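Ticket 642
Product: Cladness quilted mattress cover, white, zip-off top
Opened by: Concetta Fontana
Site: Nokport guest rooms, room 107
Status: Open, waiting on part

27th March, first entry

Cover on the bed in 107 will not close after laundering. The slider runs freely from the head end, then stops at the second corner. Housekeeping forced it once and the teeth opened up behind the slider. They backed it off to the start and left it. No tear in the fabric that I can find.

Wash record says warm cycle, low tumble, cover zipped shut before it went in. That matches the care label. The same load had a cover from room 88 and that one went back on without trouble.

Tried so far:
- Ran the slider back to the start and closed it again slowly. Same stop, same place.
- Brushed the teeth with a dry toothbrush. A little lint came out. No change.
- Rubbed a plain candle along the teeth on both sides. Slider moves easier but still stops at the corner.

Reply from Bianchini service desk

Please check that the top panel is not rotated on the base. The two halves look the same from above but one side is longer. If the panel is a quarter turn off, the zipper will pull tight at a corner and the teeth will separate under load. Also let us know whether the zipper tape lies flat or curves when the cover is relaxed on the bed.

Second entry, C. Fontana

Took the top panel off completely and laid it out again with the label at the foot end. It was not rotated. The label on the base is at the foot end too, so the halves agree.

With no tension on it the zipper does not lie straight. It wanders in a gentle S across the quilting.

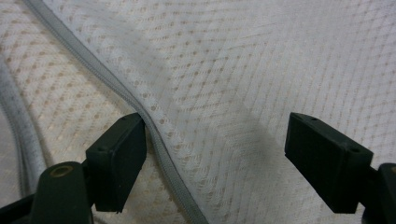
I pressed the tape flat by hand and it went back to the curve when I let go. The tape does not feel stiff. My guess is the quilted panel has shrunk a little and the tape has not, so there is more zipper than fabric along that side. I measured the long side of the panel against the spare from the linen room and ours is 2 cm shorter.

Reply from Bianchini service desk

A difference of 2 cm is more than we allow for. Before we call it shrinkage, please dampen the quilted panel, stretch it by hand along the long side, and let it dry flat on the bed. Do not iron it. Then close the zipper from the foot end with one person holding the corner in toward the mattress.

Third entry, C. Fontana

Done as asked. Dried overnight. Gained back half of the difference. The slider now gets past the second corner but the teeth still open behind it if anyone sits on that edge. I would not put it back in service like this.

Checked the slider itself. The gap at the back looks wider on one side, probably from when it was forced. Squeezed it gently with pliers and it held better for one pass, then opened again.

Reply from Bianchini service desk

Slider is worn or bent and should be replaced. We are sending one slider and one replacement top panel from the Gronport warehouse. Keep the base half, it is fine to reuse. Please do not squeeze the old slider again as it can crack.

Fourth entry, C. Fontana

Understood. Spare cover is on the bed in 107 for now. Old panel is bagged and tagged with this ticket number on the linen room shelf. Leave the ticket open until the part is in and the cover has been through one wash.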